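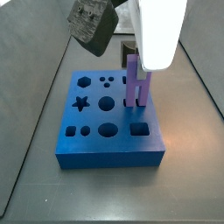 Jarmila Sýkora wrote in July that her bottle caps had lived in biscuit tins until she bought two Tirnden cases, and that she would like a third in grey if we ever bring the colour back. We have, and it is in stock now.

Tirnden Bottle Cap Display Case
Made by Flakness
$124.00 including GST

The Tirnden holds 128 crown caps behind a hinged clear lid. Caps press in face up and lift out with a fingertip, so you can rearrange a row when a new one arrives. The case hangs on a wall or lies flat in a drawer.

Capacity: 128 caps
Depth: 40 mm
Colours: black, grey, natural
Fixings: two screws and wall plugs supplied
Lid: removable for cleaning

Caps with heavily bent skirts may sit a little proud. Straighten them gently before closing the lid. Do not use glue, as it will mark the lining and void the warranty.

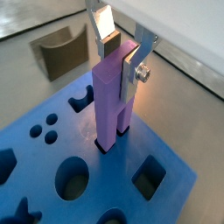

Purple arch block and blue shape sorter board.

Larger caps
The standard tray does not suit 29 mm crowns. For these, order the Miltley tray, which fits the same case and is sold separately.

Delivery
Orders placed before 2 pm leave our Foley warehouse the same afternoon. Cases are posted flat with the lid taped shut. Remove the tape before hanging.

Questions about trade orders go to Oľga Vrabec through the contact form.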